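El cajón gris

Cuando Erasto Ndung'u entró en el almacén de Saltance, el jueves a las siete de la mañana, ya sabía que le iban a mentir. No con mala intención. La gente que liquida almacenes miente como quien saluda.

– Son lotes seleccionados – le dijo la mujer del mostrador, sin levantar la vista de su lista.

– ¿Seleccionados por quién?

– Por la casa.

Erasto anotó «por la casa» en su libreta y lo subrayó. Llevaba catorce años tasando restos para Haldane y nunca había conocido a la casa. La casa seleccionaba, la casa garantizaba, la casa lamentaba las molestias. Una vez, en Lirkora, la casa le había vendido un lote de lámparas sin un solo enchufe, y cuando llamó para quejarse, la casa estaba de vacaciones.

El folleto prometía «artículos de hogar en excelente estado, ideales para reventa». Precio de salida, 600. No decía cuántos artículos ni de qué hogar. Erasto desconfiaba de la palabra «ideales» desde que la leyó en el anuncio de su primer piso, que era ideal para parejas jóvenes y tenía la ducha en la cocina.

Lo mandaron al fondo, al pasillo cuatro, donde los lotes esperaban en cajones de metal. Se paró ante el suyo, el 67, y se puso las gafas.
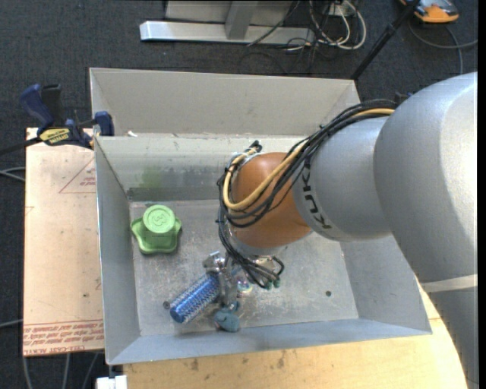 Un cepillo azul, o algo que quería ser un cepillo. Una especie de pomo verde, abandonado junto a la pared izquierda. Una cosita redonda y brillante que cambiaba de color según la mirase. Erasto esperó un momento, por si su ánimo mejoraba, y no mejoró.

– ¿El resto del lote? – preguntó.

– ¿Qué resto?

– El resto. Los artículos de hogar.

La mujer había venido detrás de él con la lista apretada contra el pecho. Miró el cajón y luego miró a Erasto con algo parecido a la lástima.

– El verde es muy buscado – dijo.

– ¿Por quién?

– Por coleccionistas.

– ¿Coleccionistas de qué?

Ella repasó la lista con el dedo, de arriba abajo, y volvió a empezar. Erasto se inclinó sobre el borde de metal. Había visto pomos en cómodas, en armarios, en una puerta de Grelov que no abría hacia ninguna parte. Aquel verde no le recordaba a ninguno. Podía ser el tapón de algo. Podía ser un juguete. Podía ser, y eso era lo que le molestaba, exactamente lo que un coleccionista buscaría durante media vida.

Su padre había comprado así un reloj de pared: alguien le dijo que era muy buscado. El reloj pasó treinta inviernos en el pasillo sin que nadie viniera a buscarlo. Cuando lo heredó, Erasto lo llevó a tasar y el tasador, un colega, le preguntó si quería la verdad o una cifra. Pidió la cifra. Todavía se avergonzaba.

– Hay otro interesado – dijo la mujer.

– Siempre lo hay.

– Llamó anoche.

– ¿Y preguntó por el verde?

Tardó un poco en contestar. Era una mujer joven, con ojeras, y Erasto pensó que quizá mentía mal porque llevaba pocos meses en el oficio – o que mentía muy bien y aquel titubeo también venía en el folleto.

– Preguntó por el cepillo – dijo ella.

Eso no lo había previsto. Volvió a mirar el cepillo, las puntas claras, el extremo azul y liso. ¿Quién llamaba de noche por un cepillo? Un loco, o alguien que sabía algo. Guardó la libreta, la volvió a sacar, tachó la cifra que había escrito y puso otra encima, más alta, con una letra tan pequeña que después, en el autobús, le costó leerla.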